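Accueil | Le lieu | Ateliers | Galerie | Tarifs | Contact

Les glaces et les boissons fraîches : galerie de l'atelier d'été

L'atelier de Vindedberg sur les boissons fraîches a eu lieu le jeudi 18 juillet 2019, dans la cuisine du rez-de-chaussée. Il durait 4 heures, pause comprise. Au programme : sirop de rhubarbe, thé froid à la menthe, citronnade et service de la glace.

Les fiches de recettes sont à retirer à l'accueil. Pour le sirop de rhubarbe, comptez 6 tiges moyennes et laissez infuser une nuit au frais. Le thé se prépare la veille, sans sucre ; chacun ajoute du sirop dans son verre. La citronnade de la fiche 3 est assez acide, on peut réduire le jus d'un tiers.

Pour la glace, nous utilisons des bols à bord lisse et une pelle en inox. On remplit le bol au dernier moment et on garde le reste au congélateur. Sortez les verres 15 minutes avant le service, pas plus, surtout s'ils étaient au froid.

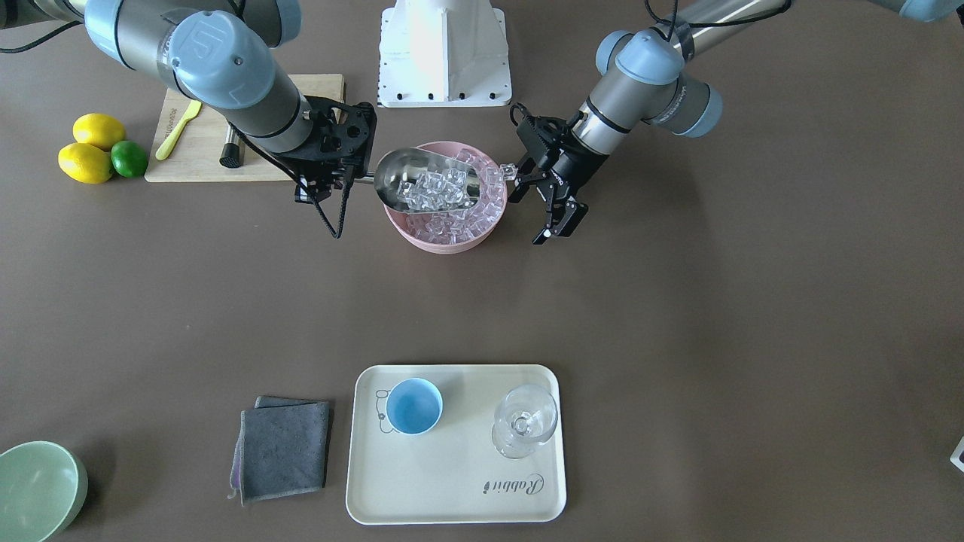

Le bol rose rempli de glaçons transparents, et la pelle à glace en inox. Sur la planche en bois, la spatule jaune.

Le prochain atelier de la série se tiendra à Ernham en janvier et portera sur les boissons chaudes. Les inscriptions se font à l'accueil ou par téléphone.

Galerie précédente | Galerie suivante | Retour en haut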